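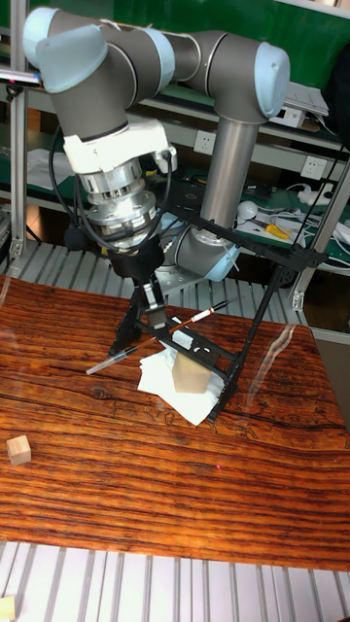

What happens to a corner office when the person in it retires?

It goes to whoever is next in line, usually with the old furniture still in it.

We use cookies to remember your reading preferences. Accept / Manage settings

The Corner Office

The room on the eighth floor of the Wynne Building was numbered 809, and for 30 years the brass plate beside it had said Florêncio Quintela, and under that, in smaller letters, Managing Director. By the Friday he left, somebody from building services had already taken the plate down, and there were four little holes in the wall where the screws had been. Emrys Samuel stood looking at the holes for a good while on Monday morning, with his box under one arm and his coat over the other, before he could bring himself to go in.

He had been in the room plenty of times, of course, but always as a guest. He knew the visitor's chair, the low one with the sagging seat, from which you saw mostly the edge of the desk and Mr. Quintela's chin. He had never seen the room from the other side. So the first thing he did, after putting down his box, was walk all the way around that enormous desk (it took longer than he expected) and lower himself into the big green chair, slowly, the way you get into a cold lake.

The view was of the parking lot. All those years he had pictured the river out there, and the hills past Illeck, and it was the parking lot, with the loading dock of the carpet warehouse behind it. He laughed out loud, and then looked at the door in case anyone had heard.

His old office had been 797, one floor down, a narrow place with a radiator that ticked and a window you had to prop open with a stapler. Every August it was like working inside a loaf of bread. He had complained about it to anyone at Grusero who would stand still long enough, and his wife used to say that if they ever moved him he would have nothing left to talk about at dinner.
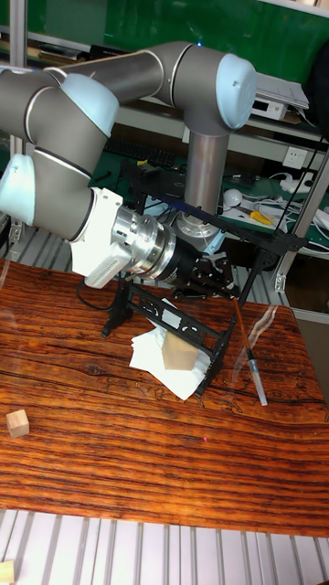
By ten o'clock he had unpacked the box, and everything in it together covered one corner of the desk. There was the photograph of his daughters at Atemness with the wind in their hair, the mug, the good scissors, and a dictionary he had not opened since the spelling checker came in. He moved the photograph to the left side, and then to the right, and then back again. He tried the drawers. They were empty except for the bottom one, which stuck, and which gave way at last with a shriek that brought a worried face to the door.

"Just the drawer," said Emrys.

Inside was a cushion. It was a plain brown one, flattened nearly to a pancake, and pinned to it was a note in the slanting blue handwriting that had frightened him so badly when he was new.

"Dear Emrys," it said, "this chair is a terrible chair. I picked it out myself and was too proud to send it back, and I have sat on this cushion ever since. Please get yourself a decent one. The visitor's chair is worse, as I think you know, and I am sorry about that too. Have lunch with people. I did not do it enough. F. Q."

He read it twice, and then he got up and went and sat in the visitor's chair, where he had been promoted once, scolded more than once, and told very kindly, the winter his mother died, to go home and not come back until he was ready. The desk looked as big as ever from down there. He thought about the old man getting up from it every evening at six with his back aching, and saying good night to each of them by name – even the ones whose names he got wrong.

Then he called building services and asked whether two strong people could help him carry a desk.

"Carry it where?" they wanted to know.

He said he hadn't gotten that far. He was thinking the room might do nicely for a long table, with around 20 chairs, all the same height, and maybe a decent coffee pot, so that people could come up and eat their sandwiches. As for himself, he wondered if anyone had been put in 797 yet.

There was a pause on the line, and some shuffling of paper.

"It's still empty," they said. "The radiator makes a noise."

"I know it does," said Emrys, and he started putting his things back in the box, with the cushion on top.

More short stories
The Elevator at Lunchtime
Two Keys to the Supply Room
A Desk by the Window
The Night Receptionist
Moving Day on the Third Floor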